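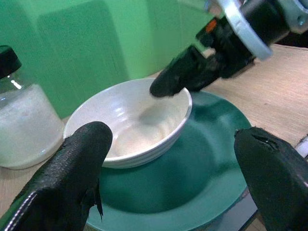
Who is Drivmont Tableware for?
Anyone who eats. More precisely, people who have moved into an apartment, opened a box marked KITCHEN and found one saucepan lid and a candle.

About us

Drivmont started in March with 40 bowls, a borrowed van and a firm belief that everyone secretly wants dishes that don't match. We now keep 939 pieces on the shelves: plates, bowls, mugs and more spoons than any town can justify. You hire them for a day or a year, you eat off them, you bring them back. We even wash them, a service our customers have embraced with worrying speed.

The stock is sorted into 3 ranges. Suvia is the colorful one, for people who like their soup cheerful. Jakow is plain white and forgives everything except tomato sauce left overnight. Mudaliar is whatever we liked at an estate sale and couldn't leave behind (we have been asked to stop).

Every order gets laid out on a table before it goes into the crate. It's slow. It also cured us of sending out dinner for six with five forks.
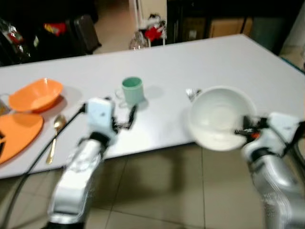 Do I have to wash things before returning them?
Scrape them, please, and we'll do the rest. Dried oatmeal is charged as building work.

Our biggest order so far was 400 plates for a wedding, and most of them came home. Small orders are just as welcome, and a single mug counts as an order.

Page last updated 21/05/2021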